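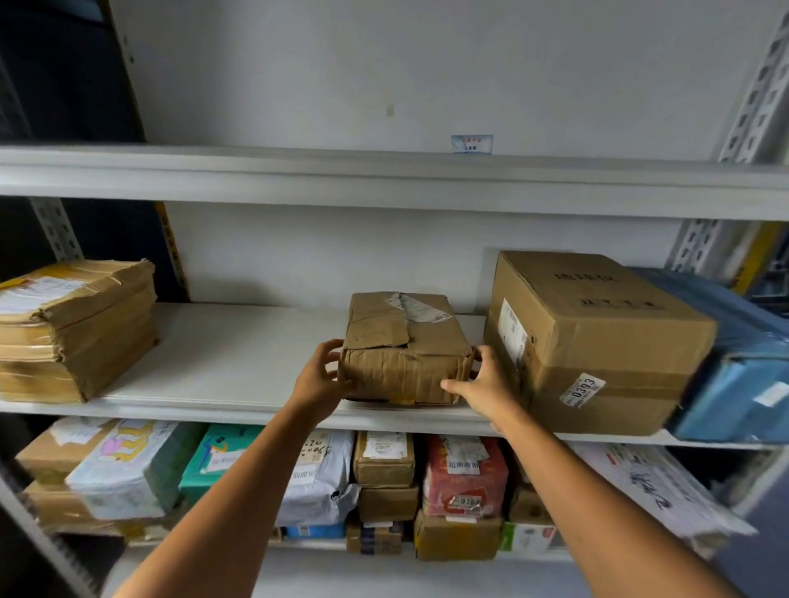
Parcel Shelf: Frequently Asked Questions

Stindthorpe Residence Hall, Mail and Parcel Office
Last revised Sunday, November 23, 2025

The Parcel Office receives, shelves and releases deliveries for all residents of Stindthorpe and the Hatville annex. The answers on this page apply to both buildings unless a question says otherwise. Terms used here have the same meaning as in the Residence Agreement.

RECEIVING A PARCEL

How should my mail be addressed?

Use your full name as it appears on your Residence Agreement, followed by your room number and the name of your building. Nicknames, initials and usernames from shopping accounts delay sorting. Residents who receive mail under more than one name, or whose name is written in more than one script, may register the additional names at the counter. Registration takes effect on the next working day.

How will I know that a parcel has arrived?

A notice is sent to your residence e-mail address once the parcel has been entered in the log. The notice gives a shelf reference and the date of entry. A carrier's message saying "delivered" means only that the parcel was handed over at the loading door. Please wait for the notice before coming to the counter.

How long does it take for a delivery to be logged?

Most items are logged on the day they are received. During the first weeks of each semester and in late November and December, logging may run into the following working day. Items received after 4 p.m. are treated as received the next morning.

My parcel has a number sticker that I do not recognize. What is it?

Senders, consolidators and carriers often apply their own stickers, and a box that has traveled a long way may carry several. The office does not use these numbers to find items. Please quote the shelf reference from your notice.

Can staff read labels in languages other than English?

Cartons often reach the shelves with printing in Chinese and other languages. Staff sort by the shipping label and do not rely on the printing on the carton. If your sender prints the recipient's name only in a script other than the one on your Residence Agreement, register that version of your name in advance.

HOW THE SHELVES ARE ARRANGED

Where are parcels kept?

Boxed items stand on the open metal shelving behind the counter. Flat parcels and padded envelopes are stacked together at the left end of a shelf, labels facing out or up. Boxes are placed to the right of the flat stack. Soft parcels in plastic wrapping go at the far right, where they will not be pressed under a carton.

Why is there sometimes free space on a shelf when I have been told the office is full?

Shelves are assigned by floor. A shelf may be empty because the residents of that floor have collected their items, while another shelf is at capacity. Staff do not move parcels between floors' shelves, as the shelf reference on the notice would no longer be correct.

May I look for my parcel myself?

No. Only office staff may go behind the counter. If an item cannot be found at its reference, the staff member on duty will check the shelves on either side and then the oversize cage.

How are parcels taken down?

Staff lift boxes with both hands, one on each side, and bring them to the front edge of the shelf before carrying them to the counter. Boxes are not pulled by their tape or straps. Residents are asked to handle heavy cartons in the same way and to use the hand truck for anything over 35 pounds. The hand truck may be borrowed against a key card and is due back within the hour.

What is considered oversize?

Any item that does not fit on a standard shelf without extending past its edge. Oversize items go to the cage at the loading door and should be collected within two working days.

DAMAGED, RETAPED AND UNREADABLE PARCELS

The box is dented or creased. Will the office still accept it?

Yes. Worn packaging is common, particularly on small boxes that have been reused by the sender. The office accepts a dented or creased box as long as it is closed and nothing is leaking. The condition is entered in the log by code: C for creased, D for dented, T for heavily taped, L for a torn or lifting label.

Does the office put tape on parcels?

Only if a box has come open. In that case a single strip is applied, the log entry is marked "resealed by office," and the resident is told at the counter. A box may otherwise have been taped more than once by its sender or carrier, and the office has no record of when or by whom.

What happens if the shipping label is torn or peeling?

If the name can still be read, the parcel is logged in the usual way. The loose part of the label is left in place, and staff do not cover it with tape, which can make a barcode harder to scan. If the name cannot be read, the parcel is entered on the Unidentified List posted beside the counter. To claim an item from the list, bring an order confirmation or a tracking number that matches any legible part of the label.

I believe the contents were damaged in transit. What should I do?

Open the parcel at the counter if you can, and ask for a Condition Slip, which records the code entered when the parcel was received. Keep the carton, the inner packing and every label. Claims are made by the resident to the sender or carrier. The office is not a party to these claims but will supply a copy of the log entry on request.

Some contents deserve particular care. Globes, lamps, glassware and framed items should be examined before the packaging is discarded, as most sellers ask for the original carton.

May I refuse a parcel?

You may refuse an unopened parcel at the counter. It will be marked "refused" and returned with the next carrier collection. Once a parcel has been opened or has left the office, its return is the resident's responsibility.

COLLECTING YOUR PARCEL

What do I need to bring?

Your key card and the notice, printed or on a phone. The name on the card must match the registered name on the parcel.

Can someone else collect for me?

Yes, with a signed Collection Form naming that person. A form is valid for one semester and may be withdrawn at any time. Roommates do not have automatic permission to collect each other's items.

How long will my parcel be held?

Standard items are held for 5 working days after the notice is sent. A reminder is sent on the third day. Uncollected items are then returned to the sender, where the label gives a return address. Residents who will be away may request one extension per parcel by writing to the office before the holding period ends.

What are the counter hours?

Monday through Friday, 10 a.m. to 6 p.m.
Saturday, 10 a.m. to 1 p.m.
Closed Sunday and on public holidays.

Hatville residents collect at the Stindthorpe counter on Saturdays. The Hatville window is open on weekdays only, from 2 p.m. to 6 p.m.

Is there a charge?

There is no charge for standard items. Cage storage past the second working day is billed to the resident's account at the rate posted at the counter.

ITEMS WE CANNOT ACCEPT

Which deliveries will be turned away?

Perishable food without insulated packing, live animals, fuel, fireworks, and any parcel that is open or leaking on arrival. Furniture may be delivered only by appointment. Grocery and meal deliveries must be met at the main entrance by the resident.

May I have parcels sent here during the summer?

Residents with a summer agreement may do so. For all others, items arriving in July are refused at the door. Please update your shopping accounts before you move out, including any preorders and subscriptions.

QUESTIONS AND COMPLAINTS

Whom should I contact?

General questions: the Parcel Office counter, extension 372.
Missing items and log corrections: Sabina Wijesinghe, Mail and Parcel Supervisor, extension 717.
Complaints and appeals: Dinesh Yadav, Residence Services Manager, in writing, by way of the Parcel Office mailbox.

What should I include when reporting a missing parcel?

The shelf reference if you received a notice, the carrier's tracking number, the sender's name, and a short description of the outer packaging, such as "small brown box" or "blue plastic parcel." Reports are answered within two working days. Where no notice was ever sent, please ask the carrier for the delivery record first and attach it to your report.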